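The Blue Bottle on the Table

I have been meaning to write about dish soap for a good long while, and every time I sit down to do it I think, who on earth wants to read about dish soap, and then I go and write about soup again. Well, it is December 2021, the sink is full of baking pans, and I have finally decided that this is the month. Put the kettle on, it's a long one.

Let's start with the bottle, as I have more feelings about bottles than I do about what's inside them. 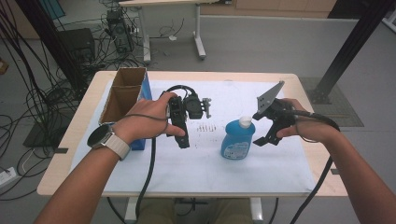
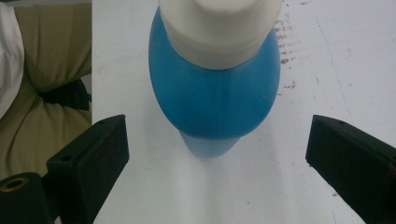
The blue bottle with its white cap, standing on the table in both.

I grew up in a house where the dish soap lived in a cupboard under the sink, behind the silver polish and a bag of other bags, and you had to get down on your knees to find it. My mother thought a soap bottle on the counter looked untidy. I held on to that idea for years, and I would still be holding on to it if I hadn't moved into this apartment, where the cupboard under the sink is mostly pipe. So out came the bottle, and out it stayed, and I have to say I've grown fond of having a bit of blue by the window. It cheers up a gray morning!

I did go through a phase of pouring soap into something prettier. I bought a ceramic pump from Stelletti, cream with a little olive branch on it, and it was lovely for 3 weeks. Then the pump began to stick, and then it began to spit sideways, always at whoever was wearing something nice. I took it apart and soaked the pieces overnight and put it back together, and it behaved for another few days. It holds wooden spoons now and seems much happier.

After that came a glass one from Dumlao, which I dropped. I don't have much more to say about that one except that soap and broken glass together make for a very slow evening.

So I'm back to plain plastic, and I'm staying there. You can pick it up with greasy hands. You can knock it into the sink with your elbow and carry on talking. When it gets low you can stand it on its head against the wall, and when it is really and truly finished you can put a splash of warm water in, shake it, and get one more roasting pan out of it. (My friend Ji-hoon Min calls this last bit "the ghost wash" and I have never been able to call it anything else since.)

A few of you wrote in after the post on the Jesta casserole to ask how I got the burned cheese off. Soap, hot water and patience, I'm afraid. Squeeze a line of soap straight onto the worst of it, fill the dish until everything is covered, and leave it alone until after dessert. I used to go at it with a scraper right away and all I ever got for it was a sore wrist — and a scratch down one side of the dish that I still look at.

For glasses I use much less than I used to, a few drops in the bowl, and I wash them before anything else goes in. My Vadano tumblers were cloudy for about 7 months before I worked out that I was simply not rinsing them enough. Poor things.

In January I want to clear out that awkward cupboard with the pipes, and I suspect I'll find at least one forgotten bottle at the back of it. If you have a good way of storing sponges so they dry properly between washes, please leave it in the comments, as mine sit in a saucer and I'm not proud of it.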